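Tader Modular Phone Listings: Data Card

Version 2, released July 26, 2024. Maintained by the Arton mobile hardware group.
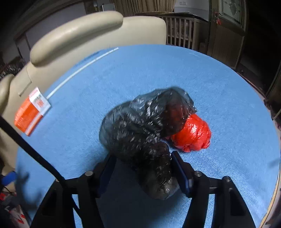 Summary

Tader is a table of modular phones and their add-on modules, collected from retail listings and maker spec sheets. It holds 1731 rows. Of these, 902 describe modules (battery packs, speakers, camera grips, projectors, game pads) and the rest describe handsets. The table was built to answer one question: which module fits which phone, and what does the phone lose or gain when it is attached.

Contents

listings.csv: one row per handset or module
fit.csv: pairs of handset ID and module ID, with a fit status
sources.csv: source type and retrieval month for each row
CHANGES.txt: edits between versions

All files are UTF-8, comma separated, with a header row. Empty cells mean the value was not given by the source. Zero means zero.

Fields in listings.csv

id: integer, stable across versions
kind: "handset" or "module"
maker: name as printed on the listing
model: model name, trimmed of color and storage size
connector: pin, magnet, slide, screw or other
weight_g: weight in grams, without packaging
thickness_mm: measured at the thickest point, camera bump included
battery_mah: rated capacity, where the item has a cell
hot_swap: yes, no or unknown
notes: free text, English only

Fit status

Each pair in fit.csv carries one of these values.

stated: the maker lists the pair as compatible
same_connector: both items use the same connector revision, but no source names the pair
partial: the module attaches, but at least one function is missing
none: the maker lists the pair as incompatible

Treat same_connector as a guess. Two Flarnano handsets share a connector with the Ansari battery series and will not draw power from it, so those pairs are marked partial by hand. Other cases like this probably remain.

Collection

Rows were gathered from public listings and from spec sheets in PDF form. Listings were parsed by script and the spec sheets were typed in. Where the two disagreed, the spec sheet value was kept and the listing value was moved to notes. Prices were collected in version 1 and dropped from this version, as they went stale within weeks.

Weights given in ounces were converted and rounded to the nearest gram. Thickness given in inches was converted and rounded to 0.1 mm.

Changes from version 1

Removed the price and currency columns.
Split the old "swap" column into connector and hot_swap.
Merged duplicate rows for carrier editions of the same handset. The lowest ID was kept.
Fixed 10 battery modules that had been entered with watt-hours in the battery_mah column.
Re-checked all Flarnano rows against the June spec sheets.

Known problems

Maker names are not normalized. Ansari appears in three spellings.
hot_swap is unknown for most camera grips.
Thickness with a module attached is not recorded. Adding the two thickness values gives a figure that is too high for slide connectors, where the module sits partly inside the handset shell.
Items sold only in bundles are listed as single rows with the bundle weight. Search notes for "bundle" to find them.

Loading

Read id as an integer and everything else as text, then convert the numeric columns. Some spreadsheet programs turn model names that look like dates into dates. Import model as text to prevent this.

Use

The table is suited to fit lookup, connector surveys and size comparisons. It should not be used to judge whether a pairing is safe to charge. Check the maker's own sheet for that.

License

Data files: CC BY 4.0. Credit "Tader, Arton mobile hardware group" and give the version number. Scripts are not part of this release.

Corrections

Open an issue with the row ID, the field name, the correct value and a link to the source. Corrections without a source are left open until one is found.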